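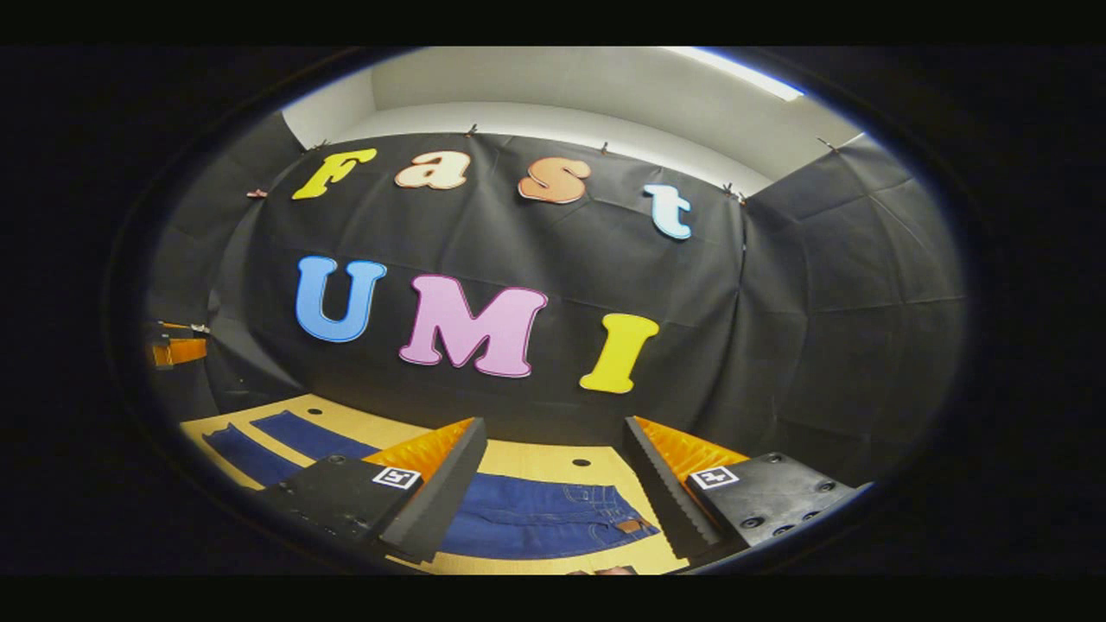 Section 9: Hanging the cloth and fixing the letters

The Pimico backdrop cloth goes up before the letters and before anything is set out on the table. It is held by its top edge only, and it can be taken past a corner onto the side walls if you want the table enclosed. Black is the best colour behind bright letters, and a two-row layout like "Fast" over "UMI" suits a short name. Creases left from the packet still show on a black cloth once it is up, so press it first if you want a flat finish.

Before you start

Clear the table and pull it away from the wall. Wipe the wall where the clips will go and let it dry. The full-width cloth measures 2,425 mm along the top edge. If your wall is narrower, the rest wraps round the corner.

Hanging the cloth

1. Unfold the cloth on a clean floor with the matt side down. Press the back with a cool iron, working from the middle outwards.

2. Mark a level line on the wall in pencil. Keep it at least 27 cm below any ceiling light.

3. Fix the first clip at one end of the line and hang the corner of the cloth from it.

4. Work along the line, one clip at a time. Pull the cloth straight between clips but do not stretch it.

5. At a corner of the room, put a clip close to the turn, then carry on along the side wall.

6. Let the cloth hang overnight. Small folds will drop out. Deep ones need the iron.

Caution: Do not iron the cloth while it is on the wall. Do not hang it over a heater, a socket in use or an air vent.

Fixing the letters

7. Lay the letters out on the table in the order you want them. Check the spelling now.

8. Start with the middle letter of the lower row and work out to each side. Wide letters such as M need more room than I or t.

9. Press each letter on with a flat hand. If it sits crooked, peel it off slowly from the top and try again.

10. Put up the upper row last, leaving a gap between the rows.

Note: Letter pads hold for 14 days on the Bratcombe cloth. On the heavier Jollbridge cloth, check them every Wednesday or whichever day suits you.

Using the table

Push the table back until it just touches the cloth. Denim and other dark clothes show up best on a pale top. Shake out jeans away from the cloth, as lint clings to black fabric. Use a dry clothes brush to remove it.

For spare clips and letter pads, see Section 14.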